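Erevex widens packing tape, opens supply table to tenants at Kemeys

Tenants of the Kemeys building who ship their own orders will find a change at the shared supply table starting Thursday. Erevex, which stocks packing materials for small sellers in the building, is dropping its narrow carton tape and moving to a single wide roll for all box sealing. The old stock will be sold off by the roll until it is gone.

The change follows a month of returns that Erevex traced to boxes opening along the bottom seam. Most were heavier orders such as pet toys sold by the case, candles and printed catalogs. The company looked at 17 returned boxes and found that nearly all of them had been closed with one strip of narrow tape. The cardboard had held. The tape had lifted at the ends, where it was cut too short to fold down over the side of the box.

"One strip down the middle is fine for a T-shirt," the company said in a notice posted by the freight elevator. "It is not enough for anything that shifts around inside the carton."

Packing at Kemeys is done on plain wooden tables on the second floor, shared by the tenants on that side of the building. The surfaces are kept light on purpose, so that labels, loose screws and small parts can be seen before a carton is closed. Tape and small goods share the same tabletop. 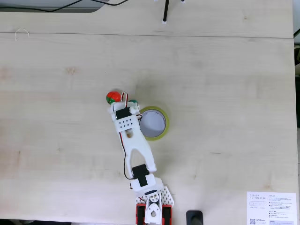 Studero, the design shop at the north end of the floor, was the first tenant to switch. It sends out play sets and desk accessories, many of them in mixed cartons where several small items share one box. The shop said it had been using paper tape for most of the year and went back to plastic when the damp weather started. Paper tape is still allowed and will stay on the order form, but tenants have to bring their own water dispenser for the gummed kind.

Under the new arrangement, a tenant can buy rolls singly or by the carton. Single rolls are signed for on the clipboard and billed at the end of the month. Cartons have to be ordered before noon to arrive the next working day. Erevex said it has 300 rolls set aside for the first month and will reorder when half of them are gone.

The company is also asking people to change how they close a box. Its printed sheet calls for tape down the center seam, top and bottom, with at least 3 inches folded over each end. Cartons over the weight printed on the bottom flap get 2 more strips, one across each short edge. The sheet recommends pressing the tape down with the flat of the hand from the center outward, and wiping dust off the cardboard first. Boxes that have been stored near the loading door should be brought in an hour ahead, as tape sticks poorly to cold cardboard.

Prindance, the carrier that collects from the building every afternoon, has agreed to set aside any box that arrives at the dock with an open seam and leave a note for the sender. Until now those boxes went on the truck with the rest. Prindance said the pickup time stays at 4:30 p.m. and that boxes held back will go out the following day at no added charge, provided they have been closed again by then.

Several tenants asked at the last floor meeting whether the supply table would carry hand dispensers. Erevex will lend them out for the first month and then decide whether to sell them. The lending box has both sizes, but only the larger one fits the new roll. Anyone who owns a dispenser for the narrow tape should measure it before ordering. The wide roll does not seat properly on the small spindle and the cut comes out crooked.

Rolls can also be used without a dispenser. The company suggests folding over a short tab at the loose end after each use and setting the roll down on its side, so that the sticky edges do not pick up grit from the table. A roll that has picked up dirt along the edge will tear at an angle, and the first few turns should be pulled off and thrown out. Dark floor dust and cardboard lint are the usual trouble, and the tables are now to be wiped at the end of each shift. 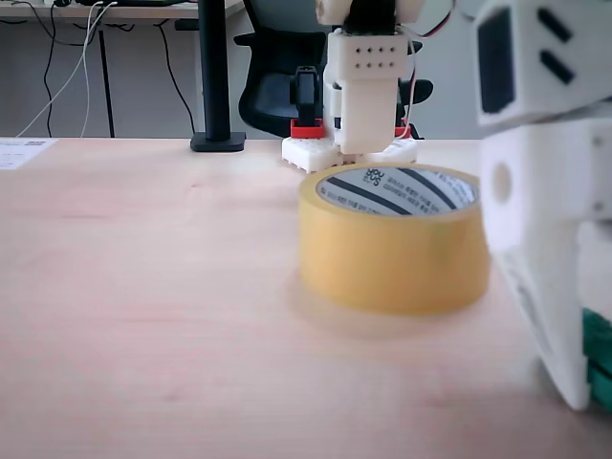
Can a tenant use tape bought somewhere else?

Any clear or colored plastic carton tape is accepted as long as it is the wide size. Masking tape, office tape and cloth tape are not accepted on outgoing boxes, and Prindance will set those boxes aside the same way it does boxes with open seams.

The rule applies only to cartons. Padded mailers and tubes can be closed as before, and pallets are still wrapped by the dock crew. Tenants who share a carton with another business should put one name on the label and settle the cost between themselves.

Used cores go in the paper bin beside the stairs once the last of the tape is off. Leftover plastic tape goes in the trash. The recycler has sent back two bales of cardboard this season with too much tape in them, and Erevex has asked tenants to strip the long seams from old boxes before flattening them. Labels can stay on.

Narrow tape still on the shelf will be sold at half price, limited to one carton per tenant. It may be used for bundling, for closing inner boxes and for holding down packing slips. Orders for the wide rolls can be left in the Erevex tray on the second floor or handed in at the front desk before noon.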